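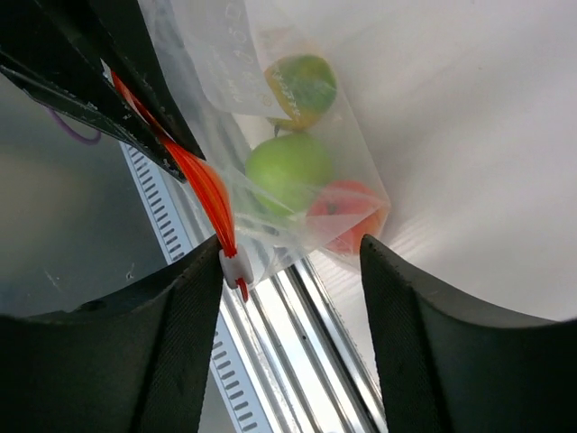 How to Find Out Whether a Two-Armed Robot Can Pack Your Fruit
by Faustino Bautista

My sister-in-law asked me over dinner when she could buy a machine that puts the groceries away, and I talked for so long that the coffee went cold. The short answer is "not yet, but come and look at what it can do with a bag of apples." The long answer is this page, which walks you through the fruit bag test the way we run it at Mitura. If you have two arms on a bench and an afternoon to spare, you can run it too!

Why a bag of fruit? A box stays the shape you left it. A thin plastic bag slumps and folds over its own mouth, and the fruit rolls to whichever corner you didn't want. People sort all that out with their fingertips while they think about something else (I've watched my mother do it on the phone). For an arm, every bit of it has to be noticed and dealt with.

What you need

Two arms with parallel grippers, set close enough that both can reach the same spot.
A clear drawstring bag, the kind with a cord and a little plastic slider.
Three pieces of fruit in different colors and sizes. Start with toy fruit if you're fond of your floor.
A timer and a notebook.

Step 1. Hang the bag from one arm

Have the first gripper pinch the drawstring a short way above the slider. If it takes only one strand, the bag will twist, so go for the whole bundle. Long, narrow jaws are lovely for this, and wide ones tend to mash the cord against the slider. Close slowly, then lift until the bag hangs clear of the bench and let it stop swinging. I know that part is dull. Wait anyway.

Step 2. Bring in the second arm

Come up from underneath with the jaws wide open, wider than you think you need. The second hand is there to steady the bottom of the bag, and it should touch the fruit through the plastic before it ever squeezes. Reflections will be your biggest headache. Clear plastic throws highlights all over the place, and our software at first took every shiny crease for an edge. Moving the lamp to one side helped us more than a month of clever programming did, which I was a bit sore about.

Step 3. Set it down

Lower both arms together, keeping the cord slack at the very end so the bag settles on its own. Open the bottom gripper first, back it straight out, and only then let go of the string. If you release the top first, the mouth flops over and the next try starts badly.

Step 4. Keep score

Write down every try, including the embarrassing ones. In June we ran 75 with the three-fruit bag and got 44 clean ones, meaning nothing dropped, nothing torn and the bag left standing where we wanted it. Our best go took 9 seconds. My nephew, who was visiting, did it in 2 and asked for a snack.

So, can it do the chore?

On a bench with good light and a bag it has met before, a fair amount of the time. In my kitchen, no. I'd sooner trust it with a packing line like the one at Coltstead, where the same bag comes along all day and a person stands close by for the odd ones. Change the bag and you should expect to start your tally over. We switched to a slightly stiffer plastic from Zendska and spent two days getting back to where we'd been.

If you try this with real fruit, check the undersides for bruises the next morning, and add those to the notebook too.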